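Malura Opens a Basement Finishing Service for Homeowners in the Trakum Area

2022-12-06

I've been wanting to write this one for months, so forgive me if I sound a little giddy. Starting today, Malura is taking bookings for full basement finishing, from the first moisture reading to the last coat of trim paint. We've been known around Trakum mostly for kitchens and bathrooms (and we still love those!), but so many of you kept walking us downstairs at the end of a job and asking "what could you do with this?" that we finally put together a proper answer.

I own the company and I still go out on most first visits, so I've seen a lot of basements. Some are bone dry and basically ready for framing. Some have one damp corner behind the furnace that's been damp since the house was built. A few have been used to store paint cans and holiday decorations for so long that the homeowners had forgotten there was a window back there. All of them are square footage you already pay to heat, at least partly, and I'd love to see more people get some use out of it.

We tested the service over the past year with a small group of returning customers. The biggest of those projects was a house on the Negash side of town, where we turned 854 square feet of bare concrete into a guest bedroom, a bathroom and a long open room for the kids. That one taught us plenty. We moved the bathroom twice on paper before we settled on a spot near the existing drain, and I'm so glad we did it on paper and kept the jackhammer in the truck.

Which brings me to Sketora, our new planning package. It's a fixed-price first step that you can buy on its own, with no obligation to build with us afterward. You get a home visit, moisture readings along every outside wall, a measured floor plan, two layout options and a written estimate broken down by trade. The package costs $246, and if you go ahead with the work we take the whole amount off your final bill. I really wanted it that way, so you can take the drawings home, spread them out on the kitchen table and argue about the laundry room for as long as you like.
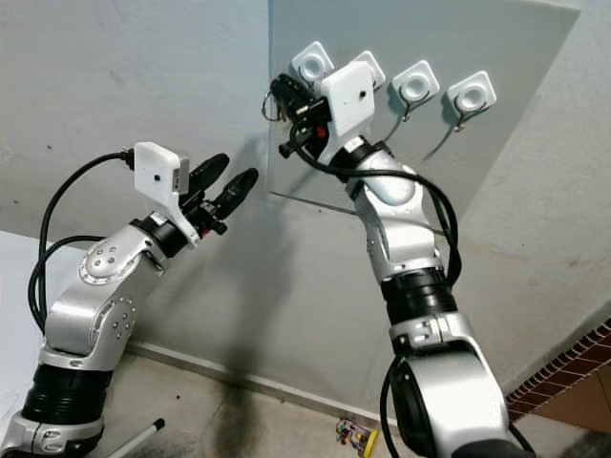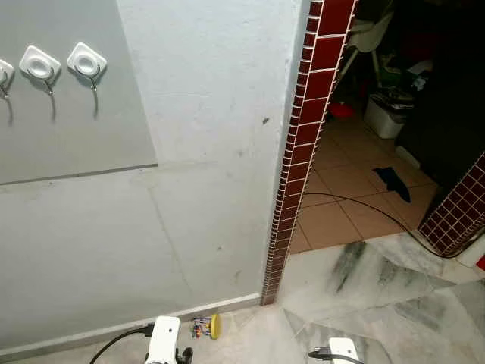
The questions I get most are about ceilings. Most older homes around here have ducts and pipes hanging just where you'd want to walk, and people assume that rules them out. Usually it doesn't! We can often box in the main run along one wall, or paint everything overhead a single dark color and leave it open, and that second choice saves a fair bit of money. If the height really is too low for a bedroom under local code, we'll tell you at the first visit, before you've picked out carpet.

Water comes next. We won't close up a wall that's reading damp, period. Sometimes the fix is as simple as a longer downspout and some soil graded away from the house. Other times you'll need a drain or a sump pump, and we'll put that in the estimate as its own line so you can see what it costs and get another price if you want one.

As for timing, a straightforward basement takes us 60 working days once permits are in hand. Adding a bathroom brings it to 76. We file the permits, we meet the inspectors, and we sweep the stairs before we leave every evening, which my crew will tell you I'm a bit of a bear about.

We're booking planning visits now, and construction dates are open through July. Returning customers can ask for the same crew they had before, and we'll do our best to make it happen.

To set up a visit, call the Malura office or stop by the Trakum showroom, where we've built a full-size sample of a basement wall with the layers left showing. Bring your measurements if you have them, or a rough sketch on the back of an envelope. I've worked from worse!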